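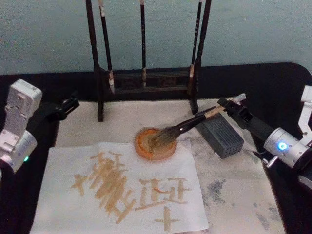
La méthode de Thibodeau (parfois « recharge par segments », ou simplement Thibodeau dans les notes internes) est une méthode d'apprentissage par imitation pour les tâches de manipulation où l'outil s'épuise en cours de route : pinceau, éponge, spatule enduite. Développée à l'atelier de Morkside, appliquée surtout à la calligraphie à deux bras. Idée de base : séparer le tracé du caractère et le retour au godet, les apprendre comme deux segments distincts, puis laisser un petit module décider du passage de l'un à l'autre. Le cas d'école est le trempage, pinceau serré par le haut du manche dans la pince droite, poils enfoncés dans le godet orange, pince gauche ouverte et vide, la feuille déjà écrite en partie. C'est là que se joue l'essentiel, le reste est du tracé classique. Le nom vient du banc d'essai, pas d'une personne (confusion fréquente).

Origine

Premiers essais menés par Karine Lévesque et Thérèse Wong sur une politique unique, de bout en bout, sans découpage. Résultat médiocre : traits corrects au début, puis pâles, puis plus rien, le robot continuant d'écrire avec un pinceau vide. La politique n'avait pas de notion claire de la charge. Les démonstrations, elles, contenaient bien les retours au godet, mais à des moments très variables d'un opérateur à l'autre, donc moyennés, donc perdus. Karine Girard propose alors de couper les enregistrements à chaque levée du pinceau. Version publiée en interne en juillet, revue depuis.

Principe

Trois éléments. Un segment « tracé », conditionné sur le caractère demandé et sur l'état de la feuille. Un segment « trempage », qui ne connait ni le caractère ni la feuille, seulement le godet et le pinceau. Un sélecteur, entraîné à part, qui regarde les derniers traits posés et choisit. Le sélecteur est volontairement petit. Il se trompe parfois dans le sens prudent (retour au godet trop tôt), ce qui donne des pâtés mais pas de trait manquant.

Le bras qui n'écrit pas reste dans la politique, même inactif. Le retirer a été tenté, abandonné : la posture du bras gauche sert de repère au modèle et les tracés dérivaient sans lui. Explication encore discutée. Voir plus bas, Limites.

Données

900 démonstrations téléopérées, deux opératrices, Florence Sandhu et Lucie Ouellet. Chaque démonstration est découpée à la main puis vérifiée par un script de Zoltonach (outil d'annotation maison). 50 démonstrations mises de côté pour l'évaluation, jamais vues à l'entraînement. Après nettoyage il reste 562 segments de trempage exploitables, les autres écartés : godet déplacé, pinceau mal saisi, synchronisation perdue entre caméra et articulations. La liste des rejets est conservée avec les données, à consulter avant toute réutilisation.

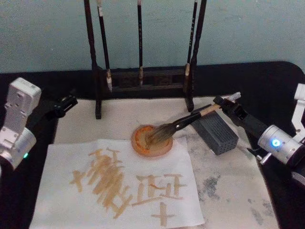
Morkside – Groupe Manipulation et outils souples – Pages de référence

Trempage

Segment le plus court et le plus difficile. L'approche se fait en biais, le pinceau incliné vers la gauche, les poils pressés dans l'encre orangée, le manche clair tenu près de son extrémité. Tenir si haut laisse de la place sous la pince mais amplifie la moindre erreur de poignet à la pointe. Une prise plus basse a été testée, plus précise, mais la pince masquait le godet pour la caméra de tête. Compromis gardé.

Pas de capteur d'effort dans la version courante. La pression est estimée à partir des courants moteurs, ce qui suffit pour détecter le contact avec le fond, pas pour doser. Le dosage vient uniquement de l'imitation. D'où des écarts de teinte dans un même caractère, zones sombres là où l'encre s'accumule, zones pâles ailleurs. Les deux phases d'essorage (pression contre le bord, puis retrait lent) sont apprises ensemble, les séparer n'a rien apporté.

Évaluation

20 essais par caractère, notés par deux lectrices qui ne savent pas quelle version a écrit la feuille. Critères : lisibilité, continuité du trait, présence de tous les traits. Les formes aérées, barres horizontales et verticales bien espacées, passent bien. Les caractères denses, beaucoup moins : sur les feuilles d'essai les traits épais se chevauchent et finissent en bloc. Le découpage améliore nettement la continuité par rapport à la politique unique, mais n'améliore pas la lisibilité des caractères denses. Résultat négatif à retenir, il est souvent oublié quand la méthode est citée.

Limites

Le papier fin gondole, la hauteur de la feuille varie donc de quelques milimètres et le modèle n'en sait rien. Un seul godet, toujours du même type. Changement de pinceau non traité : le râtelier est dans la scène mais la saisie d'un autre pinceau ne fait pas partie de la tâche. Le rôle exact du bras inactif n'est pas établi. Wong penche pour un simple effet de corrélation visuelle, Girard pour un problème de normalisation des actions. Pas tranché.

Variantes

Cirthorpe : même découpage, sélecteur remplacé par une règle fixe (retour au godet tous les deux traits). Plus simple, presque aussi bonne sur les caractères courts, mauvaise dès que la longueur des traits varie beaucoup. Sert aujourd'hui de référence basse dans les comparaisons.

Une variante à éponge existe aussi, peu documentée, section à completer.

Voir aussi : apprentissage par imitation ; téléopération à deux bras ; segmentation de démonstrations ; Zoltonach (annotation)

Dernière révision : 2021-04-08, K. Lévesque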